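Theano Kontogiannis
13 Apr 2022

A few notes for patients at the Sidley practice, as the phones have been busy with the same questions. I work the front desk. Thread.

Repeat prescriptions: we need 3 working days. Put the request in through the portal or drop the paper slip in the box by the door. Please don't leave requests on the voicemail. We can't take them that way anymore.

If you use the pharmacy in Urport, tell us when you order. We still have 190 patients on file with no pharmacy listed, and those prescriptions sit here until someone calls you.

Blood draws are now in the morning only. The courier picks up before lunch and anything drawn later has to wait overnight. Albertina Pacheco does the draws and her slots are 15 minutes. 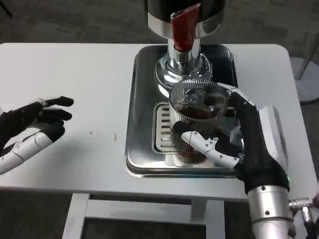

If your lab order says fasting, that means no food and no coffee. Water is fine. Take your usual medicines unless the doctor told you otherwise.

Results: routine ones come back to us within 14 days. You'll get a message once the doctor has read them. If we need to see you sooner, we call. Please check that we have your current cell number.

Dr. Papadakis is cutting back his hours. He has been here a long time and a lot of you ask for him by name. His patients are being moved to Dr. Tsoukalas, who joined us in January. You don't need to fill out anything. Your records move with you.

You can still ask for Dr. Papadakis if you're in the middle of treatment with him. Say so when you book.

Canceling: call or use the portal the day before if you can. Same-day is still better than not at all. We had a full waiting list this week and empty slots on the schedule.

Someone asked about travel shots. We do the common ones but not yellow fever. Bring your old vaccine card if you have it.

Forms for school and camp go to Teresa at the second window. She needs the parent's section filled in first.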